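Towel folding

Towel folding is the practice of reducing a towel to a smaller, flatter shape for storage, display or carrying. It is among the most frequently repeated household tasks and one of the least agreed upon. Most adults fold towels the way the house they grew up in folded towels, and regard the other ways as errors.

Fabric and behavior

Most bath and hand towels are made of terry cloth, a fabric with raised loops of yarn on one or both faces. The loops hold water well and hold a crease badly. A terry towel can be pressed into thirds with real conviction and still relax into something closer to a loaf.

The weight of a towel is given in grams per square meter. At 600, a towel is considered plush, and a stack of them will lean. Thinner towels make sharper edges and are usually kept for guests, who are too polite to mention it.

Many towels are woven with ribs or flat bands between the looped areas. These serve as a guide for the folder, at least on a flat towel. Once the cloth is bunched, the ribs bend with it and stop being useful as a ruler. Lint gathers on the surface and at the corners, where a worn towel may also fray.
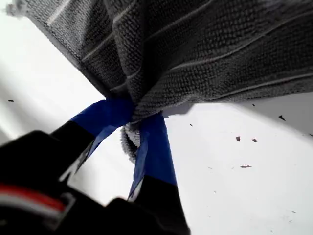 Gray ribbed towel gathered to a pinch between two blue-taped tips.

Finding a corner

Before a towel can be folded it has to be spread out, and before that somebody has to find a corner. In a heap of laundry the corners are generally on the inside. The usual method is to lift the cloth by any point, let it hang, and follow an edge down with the free hand until it ends. A second corner is found the same way, along the short side. Folders who find the long side instead learn of it only when their arms run out.

A towel lifted from the middle hangs in a bunch and tells the folder very little. It can be shaken, which helps – though chiefly with the lint.

Common methods

The half fold brings the two short edges together, then repeats. It takes the least thought and leaves several loose edges showing on one side of the stack.

The thirds fold, also called the hotel fold, turns each long side in over the center before the length is halved. The raw edges are hidden and the front of the stack shows a smooth curve. Its supporters tend to bring it up unprompted.

The roll begins with one lengthwise fold and proceeds from a short end. Rolled towels suit baskets and deep shelves. On a flat shelf they travel.

The Flarnwood fold is a variant of the thirds fold in which the last turn is tucked into the first, so that the bundle can be carried without coming apart. It was set out by Mei-kuen Chang in her household manual Hillen, which gives it 8 steps. Later editions allow that two of these may be skipped.

Folding surfaces

A table is preferred to a bed, which gives under the hands, and to the chest, which is popular but leaves the towel slightly longer on one side. A smooth, pale surface makes the outline of a darker towel easy to see and any lint on it easier still. The towel is laid flat, and each fold starts at a corner. Whether the towel should be squared up to the table first is disputed. Plenty of folders leave it lying at an angle and turn themselves instead.
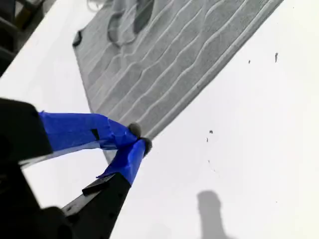
Storage

Folded towels are conventionally stacked with the closed edge facing out. Clean towels should go to the bottom of the stack so that all are used in turn. In practice they go on top, and the lowest towel in the closet may remain there for years in excellent condition.

See also: Terry cloth; Fitted sheet; Linen closet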